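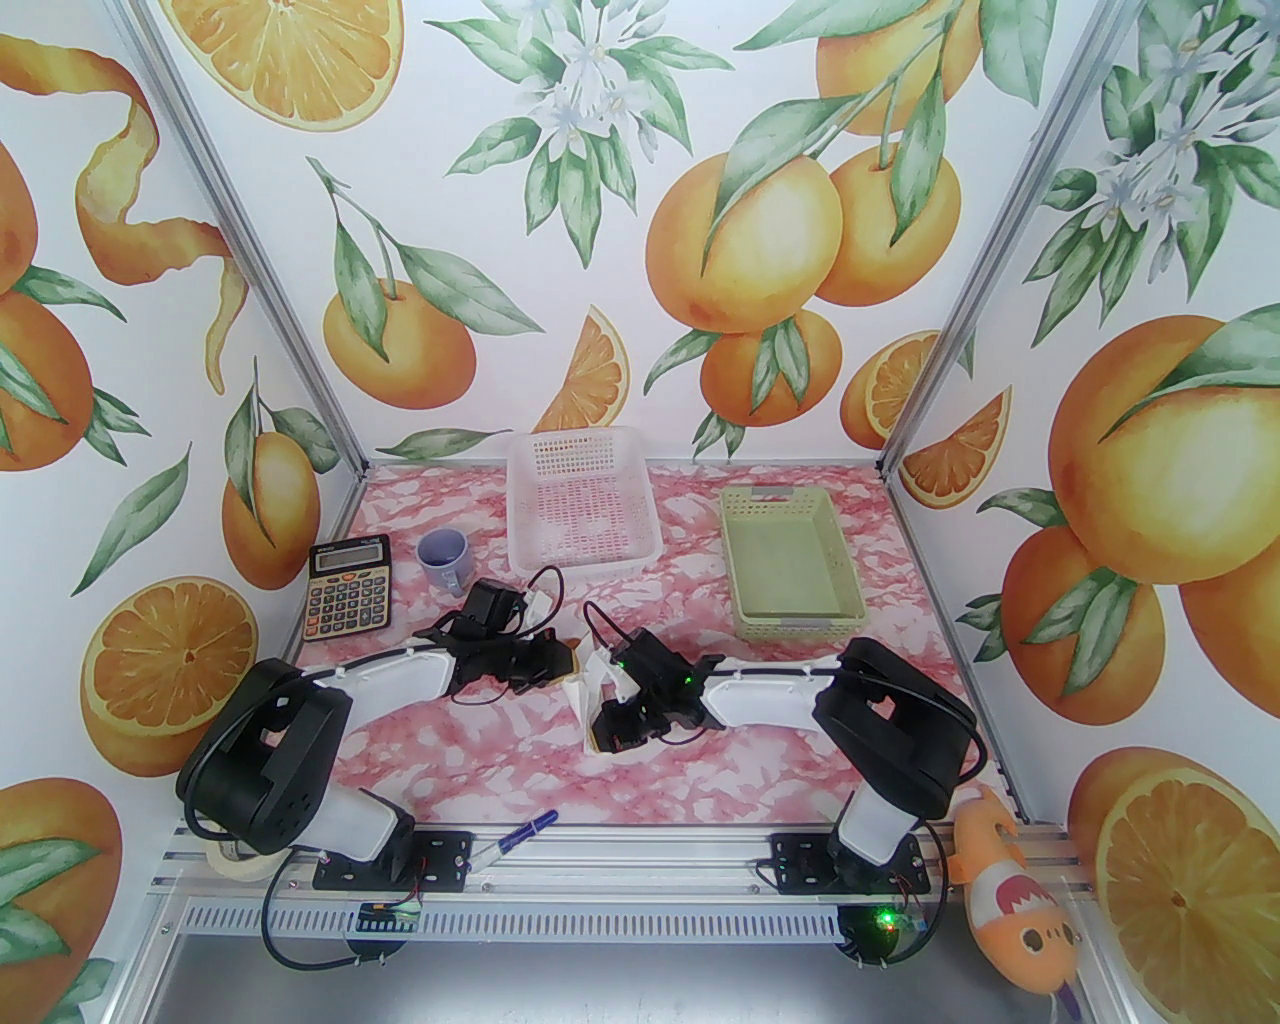
What is in the Saltberg moth records?

Nightly counts of moths caught in light traps along the old Saltberg railway cutting, with one row per species, per trap, per night. A second table holds the weather readings, and a third holds the names we use for each species and any older names they have gone by.

The records are kept by Zlata Savchuk and a loose group of people who like being up late. If you have come for the butterflies, those are in a separate set and you will need to ask for it. If you have come for the moths, welcome, there is a lot to enjoy!

Files

moths.csv — the catches
weather.csv — temperature at dusk and at dawn, wind, cloud and rain
names.csv — species names, old and new
traps.csv — where each trap stands and what grows near it

Everything is plain text, separated by commas, saved as UTF-8. Dates are written year first. Times are local and do change with the clocks, so be careful in late March if you are joining the weather to the catches. The night belongs to the date on which the trap was switched on, so a moth found at six in the morning is filed under the day before. This catches everyone out at least once, me included.

The traps

There are 4 traps. Nellon is at the wet end, among willow and alder, and it is by far the busiest on a warm night. Hoekstra stands in the garden of the same name, where the owners let us run a cable from the shed. Top Cutting and Lower Cutting are both on the slope, 100 metres apart, and were put there to see how much two traps on the same bank would differ. They differ a great deal, and I still find that exciting every time I plot them side by side.

All traps are the box kind, with egg trays inside for the moths to settle in. The lamp at Hoekstra is weaker than the other three (the neighbours were very patient with the first one, but it did light up their bedroom). Please don't compare raw totals between Hoekstra and the rest. Comparing Hoekstra with itself over time is fine.
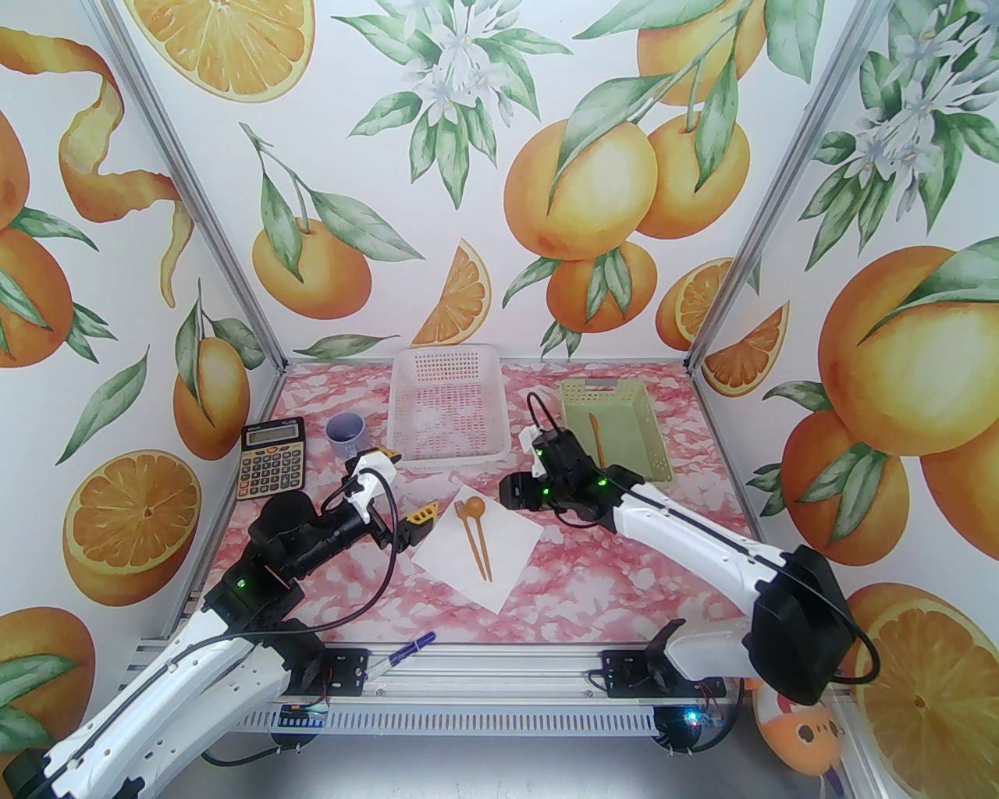
Lamp changes are noted in traps.csv in the column called lamp_note. If the note is blank, the lamp stayed as it was from the row before. Lower Cutting had a failing lamp for part of one summer, and those nights are marked with a 1 in the column called doubtful. We left them in so that you can decide for yourself.

How the moths are named

Each catch is looked through at first light, and the moths are let go into thick cover well away from the trap, a different spot each time so that the robins don't learn it. Anything easy is written down there and then. Anything hard goes into a pot, is kept cool, has its photo taken and is released the next evening.

Some pairs of species can't be told apart by looking at the wings. These are entered as a pair, for example "Common Rustic / Lesser Common Rustic", and you should treat the pair as one thing. Small moths were mostly skipped in the first two years. An absence of micro-moths in those years tells you about us and nothing about the moths.

A count followed by a plus sign in the column count_raw means that the person checking gave up at that number. The column count_num holds the same figure without the sign, for those of you who only want to draw a graph. Large Yellow Underwings are the usual culprit.

Blank, zero and missing

A night with a trap running and no moths in it has one row, with "none" as the species and 0 as the count. A night with no row at all means the trap was off. We don't run them in gales or heavy rain, so calm nights are better covered than rough ones.

Changes in this version

Updated 18th May. Names now follow the newer list, with the old ones kept in names.csv. A batch of Nellon rows that had been entered twice is gone. Wind is now in the same units throughout. The trap positions have been rounded, at the request of one landowner.

Using the records

You are free to use them for study, teaching, art, whatever you like. Please credit "Saltberg moth records" and tell us what you made, because we would love to see it. A student at Sarnodport turned one year of Nellon into a knitted scarf, one row per night, and it is glorious — brown and cream all through the autumn, then a sudden streak of green when the Merveille du Jour turned up.

Mistakes are best sent to Zlata with the trap name, the date and the species.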